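Reading a Kitchen Lease: Handout for Unit 6
Small Food Business, evening course
Prepared by Mwende Mrema

Please read this handout before we meet. Bring a pen and, if you already have one, a copy of a lease that you are thinking about signing. You can cover the names and the rent if you want to keep them private.

What we did last time

We finished with the difference between a lease and a license. I repeat it shortly, as some of you asked me after class. A lease gives you a space for a fixed time, and during that time the space is yours to use and the owner cannot come in as he likes. A license gives you only a permission to use the space, often together with other people and often by the hour. Most shared kitchens offer a license, even when the paper has the word "lease" at the top. The title of the paper does not decide the matter. Read what the paper gives to you and what it keeps for the owner.

We will work with two sample agreements, which I call by the names of the tenants. Roltetti is a bakery of two sisters who want their own room. Rorkier makes sauces and rents hours in a shared kitchen. You will find both agreements in the course folder.

1. Who are the parties

Look at the first paragraph. It must say the full name of the owner and the full name of the tenant. If you have formed a company, the tenant should be the company. Many beginners sign with their own name, because the company papers are not ready on the day, and they forget to change it later. Then the person owes the rent, and the company owes nothing.

In the Roltetti agreement, the company is named at the top but one sister signed at the bottom with only her name, without a title. This is a weak point. She should write her name, and under it her position, for instance "Manager, Roltetti Bakery."

Look also for the word "guarantee." A personal guarantee means that you promise to pay if the company cannot. Sometimes it is a separate page at the end, after the signatures, and people sign it together with the rest without reading. You may ask to limit it to a certain amount or to the first year.

2. The space

The paper must say exactly which rooms you get. "The kitchen at the back" is not enough. Ask for a floor plan and ask that it is attached. Check these points with the plan in your hand:

The storage. Dry storage and cold storage should be named separately.
The loading door. Is it yours, or do you share it, and at what hours?
The restroom. Your local inspector may want one which the staff can reach without crossing the cooking area.
The trash area. Who pays for the pickup, and who cleans the ground there?

The Kordestani building, where Rorkier rents its hours, has a good plan but the cold room is not marked on it. The owner says that everybody uses it. What the owner says is worth very little if the building is sold next year, so it should be in the paper.

3. The equipment list

If the space comes with equipment, the list should be attached to the agreement and signed by both sides. For every item write the maker, the model, the serial number and the condition. "Good condition" is a poor description. It is better to write "left burner does not light" or "door seal torn at the lower corner."

Then ask three questions for each item. Who repairs it? Who replaces it when the repair costs too much? Who owns the things that you add yourself? The last question brings many fights. A piece of equipment which is fixed to the wall or to the floor can become a part of the building, and in many places it then stays with the owner when you leave. A hood is the usual case. If you pay for a hood, ask for a sentence which says that you may take it away, or that the owner will buy it from you at a price you both agree on.
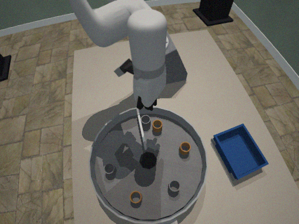
4. The rent and what comes on top

The rent in the advertisement is seldom the rent you pay. In the Roltetti agreement the base rent is $2091 per month. After this come the share of property tax, the share of insurance and the share of common costs, which means light in the hallway, snow, the parking lot and so on. This form is often called "triple net." It is legal and it is common, but you must ask for the numbers of the last year before you can compare two offers.

Look for the yearly increase. A fixed increase is easy to plan. An increase that follows an index is harder, and you should ask for an upper limit.

Look for the date when the rent begins. A new kitchen cannot sell anything before the inspection. You should try to get some free weeks at the beginning, and it is even better if the rent starts only when the permit is given — many owners will refuse this, but some agree to share the waiting time with you.

5. Permitted use

This short paragraph says what you may do in the space. "Bakery" can be too narrow. If the sisters want to sell coffee or soup later, the owner can say no. Ask for wider words, such as "preparation and sale of food and drinks."

Check also that the city allows this use at the address. The owner's agreement does not replace the city's. Prollex, the third sample in your folder, signed for a room in a zone where cooking was not allowed, and the agreement had no way out. They paid almost 6 months for a room with closed doors.

6. Leaving

Read the end of the agreement as carefully as the beginning. Find the notice time, the rules for the deposit, and the state in which you must give the space back. "Original condition" may mean that you must remove a wall which you paid to build. Take dated pictures on the first day, and keep them together with your copy.

Find out whether you may pass the lease to another tenant. This right — it is called assignment — has real value if you want to sell the business one day.

Homework

Choose one of the sample agreements. Mark every sentence that you do not understand, also the short ones. Then write two changes that you would ask for, in the words you would use in a letter to the owner. One page is enough.

This handout explains general ideas. Before you sign, please show your own agreement to a lawyer in your state.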